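How Your Muscles and Bones Work Together

Fluvela Museum of Health – Learning Pages for Ages 8 to 11

Every time you pick up a pencil, kick a ball or blink, many parts of your body are at work. Some of these parts are hard and some are soft. Some pull, some bend and some carry messages. Together they make up what scientists call the musculoskeletal system. It is a long word, but it can be split into two: "musculo" refers to muscles, and "skeletal" refers to the skeleton.

What is a skeleton for?

The skeleton is the set of bones inside your body. It gives you your shape. Without it, you would not be able to stand up or sit in a chair.

Bones also protect the softer parts of the body. The skull is a hard case for the brain. The ribs form a cage around the heart and lungs. If you place your hand flat on the side of your chest and breathe in slowly, you can feel your ribs move outward to make room for the air.

Bones may look dry and lifeless in a museum case, but the bones in your body are alive. They have blood vessels running through them, and they grow as you grow. When a bone breaks, the body makes new bone to join the two ends together. A doctor may put a cast on the arm or leg to keep the bone still while this takes place.

Inside some bones is a soft material called marrow. Marrow makes new blood cells all day and all night.

Where bones meet

The place where two bones meet is called a joint. Different joints move in different ways.

The elbow is a hinge joint. It opens and closes like a door. Try to bend your elbow backward – gently – and you will find that it stops when your arm is straight.

The shoulder is a ball-and-socket joint. The top of the upper arm bone is round, and it fits into a shallow cup in the shoulder blade. You can swing your arm forward, backward, out to the side and around in a circle. The hip is the same kind of joint, with a deeper cup.

The neck has a pivot joint near the top. It lets you turn your head to look left and right.

The ends of the bones in these joints are covered with cartilage, a smooth and slippery material. You can feel another kind of cartilage in the tip of your nose and in your ears. A small amount of fluid inside the joint helps the bones glide past each other. Strong bands called ligaments hold the bones in place.

Muscles can only pull

Bones cannot move by themselves. They need muscles to move them. The muscles that move your bones are called skeletal muscles, and they are joined to the bones by tough cords called tendons. You can feel a large tendon at the back of your ankle, just above the heel.

A muscle does its work by getting shorter. When it shortens, it pulls on the tendon, and the tendon pulls on the bone. A muscle cannot push. For this reason, many muscles work in pairs.

The upper arm is a good place to learn about muscle pairs. The biceps is at the front and the triceps is at the back. When the biceps shortens, the elbow bends and your hand comes up toward your shoulder. When the triceps shortens, the elbow straightens. While one muscle in the pair is pulling, the other usually relaxes.

Muscles that work without being told

You decide when to wave your hand. You do not decide when your heart should beat. The heart is made of a special kind of muscle that keeps working while you sleep.

Smooth muscle is a third kind. It is found in the stomach and in many other places inside the body. It squeezes food along after a meal, and you do not need to think about it at all.

How muscles get their orders

When you decide to move, your brain sends a message down through the spinal cord and along the nerves to the right muscles. The message travels so quickly that the movement seems to start at once. Other nerves send messages back to tell the brain where your arms and legs are. This is how you can touch your nose with your eyes closed.

Try it yourself

This activity should be done sitting at a table. It takes about 3 minutes.

Rest one arm on the table with the palm facing up. Place your other hand on the front of the upper arm. Slowly bend your elbow and feel the biceps become firm. Next, put your palm under the edge of the table and lift gently, without trying to move the table. The muscle is working even though your arm stays still.

Now move your hand to the back of the upper arm. Press your palm down on top of the table. You should feel the triceps tighten.

Caring for muscles and bones

Running, jumping, climbing and dancing all help bones and muscles grow strong. Milk, yogurt, beans and leafy green vegetables contain calcium, a mineral that bones need. Muscles need rest as well, and sleep is an important time for growth and repair. Always wear a helmet when you ride a bicycle or a scooter.

Words to know

Cartilage – a smooth, firm material that covers the ends of bones in many joints.

Joint – a place where two bones meet.

Ligament – a strong band that connects one bone to another.

Marrow – the soft material inside some bones.

Tendon – a tough cord that connects a muscle to a bone.

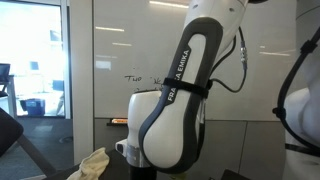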